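### 3.2 Plot layout and sampling

Soil moisture was measured at two sites, Gridmont and Fanusbridge, both on silty loam that had been out of tillage for four seasons. Each site was divided into rectangular plots of equal size, and one core was drawn from the center of each plot. Cores taken within a meter of a boundary were left out, as trampling along the edges lowers infiltration. In total, 485 cores were kept for analysis.

Figure 1. Rectangular cells marked out with straight strips of blue tape.

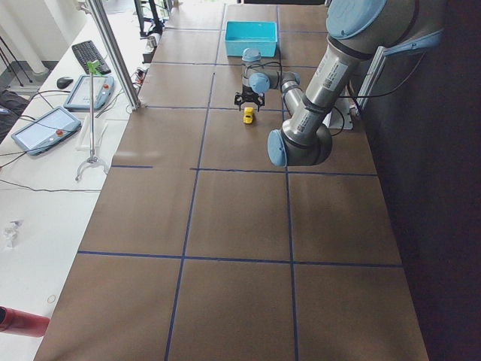

### 3.3 Boundary effects

Neighboring plots are not independent. Water moves sideways after heavy rain, and the effect is strongest where four plots share a corner. We followed the Awwad correction, which lowers the weight of a core according to its distance from the nearest corner. At Fanusbridge the correction changed the site mean very little – at Gridmont, where the slope is steeper, it mattered more.

Figure 2. Four regions meeting at a cross of blue tape. 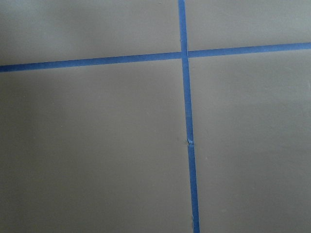 ### 3.4 Drying and weighing

Cores were sealed in the field and weighed within six hours. They were then dried in a Vurneler oven to constant mass and weighed again. Water content is given on a dry mass basis.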